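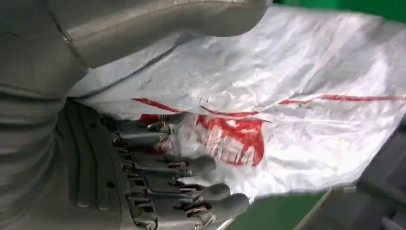 Moi, je les mets toutes en boule dans un seul grand sac, et quand j'en cherche une petite il faut vider le tout sur la table ! Cette remarque nous est arrivée en octobre, peu après la première édition du guide, et elle résume très bien le problème que cette section va régler. Un sac plastique fin, même très froissé, se plie à plat en quelques gestes et ne prend presque plus de place. On attrape vite le coup de main, et on finit par y prendre goût.

Section 6. Plier et ranger les sacs plastique fins

Cette section concerne les sacs en film mince, opaques ou légèrement translucides. Pour les cabas épais et les sacs en papier, voir la section 14.

Avant de commencer

Choisissez une surface lisse et dégagée : une table, un plan de travail, le couvercle d'un coffre. Videz chaque sac et passez la main jusqu'au fond, dans les deux coins. Un ticket de caisse ou un bout d'étiquette resté à l'intérieur forme une bosse que vous retrouverez à chaque pli.

Attention : tenez les sacs hors de portée des bébés et des jeunes enfants, pendant le pliage comme après. Risque d'étouffement.

6.1 Défroisser

1. Prenez le sac par les anses et secouez-le une fois d'un coup sec pour l'ouvrir.
2. Posez-le à plat, anses vers le haut, fond vers vous.
3. Rentrez les soufflets latéraux entre les deux faces, s'il y en a.
4. Lissez du plat de la main, du fond vers les anses. L'air doit sortir par l'ouverture.
5. Recommencez une fois si le film gondole encore.

Note : les petits plis qui restent ne gênent pas du tout. Inutile de chercher la perfection, et surtout pas de fer à repasser !

6.2 Plier en bande

1. Ramenez le bord gauche sur le bord droit, en alignant les anses.
2. Lissez de nouveau, toujours du fond vers le haut.
3. Pliez encore une fois dans le même sens. Pour un grand sac, ajoutez un troisième pli.
4. Vérifiez la largeur de la bande : le casier Trodham accepte des bandes de 6 cm au maximum.

6.3 Plier en triangle

1. Partez du fond. Rabattez le coin gauche sur le bord droit de la bande : vous obtenez un premier triangle.
2. Repliez ce triangle vers le haut, sur lui-même.
3. Continuez en alternant jusqu'à la naissance des anses.
4. Glissez les anses dans la poche formée par le dernier pli et poussez-les avec le pouce.

Le triangle doit tenir seul quand vous le lâchez. S'il s'ouvre, reprenez à partir de l'étape 2 en serrant un peu plus - c'est presque toujours l'air enfermé dans la bande qui le fait gonfler.

Attention : ne tirez pas sur un film qui résiste. Il s'étire, blanchit par endroits et se perce au chargement suivant.

6.4 Remplir le casier

1. Placez les triangles debout, pointe en bas, les plus petits formats devant.
2. Arrêtez-vous à 24 pièces par casier. Au-delà, ils se coincent et sortent par deux.
3. Fermez le volet jusqu'au déclic.

Avec le modèle Hultitz, plus profond, posez les triangles à plat en deux piles. Le séparateur amovible se met au milieu, côté rainuré vers l'avant.

6.5 Trier au passage

Profitez du pliage pour regarder l'état de chaque sac. Un fond troué ou une anse fendue, et il quitte la réserve. Un sac encore solide mais défraîchi fera très bien l'affaire pour doubler une petite corbeille ou emballer des chaussures dans une valise (prenez-en deux, un par chaussure).

Si la réserve déborde malgré tout, gardez un seul casier plein et suivez les consignes de tri de votre commune pour le surplus.

Révision du 4 août 2024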